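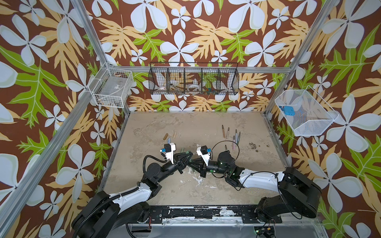 PRESS RELEASE
17th March

Holtham Wallpapers is moving to Marport (and we're taking the big table with us)

Hello from Holtham! I'm Benito Bustamante, I own the shop, and I'm very happy to say we've signed for a new home on the harbour side of Marport. We'll be trading from the old Toltau chandlery by the end of August, with a proper showroom downstairs and a workroom above it. If you've ever tried to open a full pattern book in our present shop while someone else was trying to get to the till, you'll know why I'm so pleased.

The chandlery has been shut for 12 years and it shows. The floor needs work, the front windows need a lot of work, and there's a smell of tarred rope in the back store that I've grown rather fond of and may not try very hard to get rid of. What it does have is height. We'll be able to hang full drops of paper from ceiling to floor, and you can't judge a large repeat from a square the size of a tea towel. I've watched so many people choose a big flowery paper from a little sample, love it, and then ring me up in a panic when the first length goes on the wall and the leaves are as long as their arm. Full drops should put an end to most of those phone calls!

We're keeping the archive too. It stands at 3874 patterns, all in the grey boxes, and most of them came with the stock I bought from the Koval family when they gave up their printing works. Until now the boxes have lived in my spare room and on the landing, so anyone wanting to look through them had to ask nicely and wait for me to carry one in. In Marport they'll have their own room with good daylight, and you can book a morning or an afternoon to go through them. There's no charge for looking. Pencils only, please, and leave your coffee with us at the counter.

The new range is coming along as well, and it'll be on the walls when we open. We've called it Toltau after the building. There are four designs, and they lean dark: a brown ground, a deep green, an inky blue and a plum that I was talked into and now like best of all. I know pale walls have been the safe choice for a long time. I've sold miles of pale paper and I've nothing against it, but a small room with no sun in it won't get any sunnier for being painted cream, and I'd much sooner see it done up in something rich, with a couple of good lamps.

Hanging classes will carry on through the move. They run for two days and we do everything at full size, so you'll go home having papered round a window, into a corner and behind a radiator (the radiator is the bit everybody dreads, and quite right too). Bring old clothes and a pair of scissors you like using. We supply the paste, the brushes and lunch, and the lunch is good.

The present shop stays open as usual until we go. Papers on order will be sent out in the normal way, and if you've put a deposit down you don't need to do a thing. Sample cuttings are still free. There'll be a clearance of odd rolls and ends of batches before we pack up, so if you need enough for a cupboard, a doll's house or the inside of a chest of drawers, come and have a rummage.

Press visits to the chandlery are welcome while the building work is going on. Wear flat shoes and let me know beforehand so that I can find you a hard hat. Pattern images, cuttings from the Toltau range and class dates can all be had from me, Benito Bustamante, at Holtham Wallpapers. I'm usually in the shop until we close, and I do answer the phone, though it may take me a few rings to get down the ladder.

ENDS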